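Cell 2 notebook, Vorkonel bench: left gripper and cable service
April 26, 2026

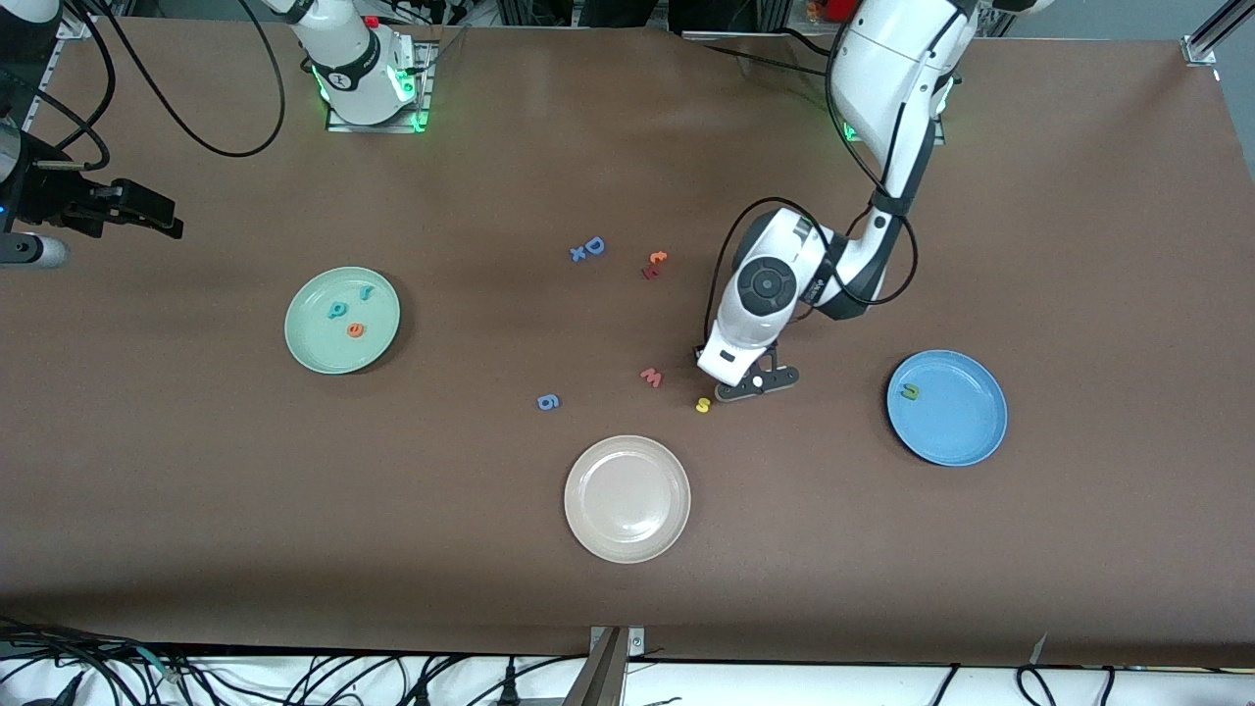 Reply from the night log, left unsigned: the left gripper was still closing late on thin pieces at the end of the last block, and before anyone touches the fingers they should check cable drag at the wrist. Drag looks like a finger fault in the current trace.

Agreed, so took it in that order. Foam letters and plates stay on the table as the test set. They are light enough to show a bad close and soft enough that a low approach does no harm.

Wrist cable, left arm. It runs up the outside of the arm in a wide arc. Jogged the wrist joint end to end at 75 mm/s with the gripper open. Current rises over the last part of travel in one direction only. Moved the upper tie one link higher and left the lower tie alone. Repeated the jog, trace flat. Old tie position marked with paint pen in case we need to go back.

Gripper, left. Cycle counter read 1,744 since the October rebuild. Fingers off, slides wiped, Flullico light grease on the rails, excess removed. A bit of play on the inner finger, within what we accepted last time. Did not shim. Close time after service matches the right gripper on the same command.

Right arm. Nothing done to the gripper. Mounting plate bolts checked with the torque wrench, one of them moved slightly before the click. Put witness marks on all of them. Cable loops over the corner of the table are longer than they need to be, but the last time we shortened them the far reach pose pulled on the connector. Leave as is.

Height offset. Table plane re-touched with the left arm after the tie change. New offset is lower than the stored one by less than the deadband, so kept the stored value. Rocha config file unchanged apart from the service date.

Check run: pick loose letter, place on plate, home. 312 cycles, 2 misses, both on letters lying against another letter. The fingers came down on the neighbor and the force limit tripped as it should. Planner problem, logged under Cletulness and not under hardware.

Open:
Floor cables under the front edge need a tray. Still tangled.
Spare finger set for the left, none on the shelf.
Repeat the wrist jog after the next full block and compare with today's trace. If the rise comes back, swap the cable.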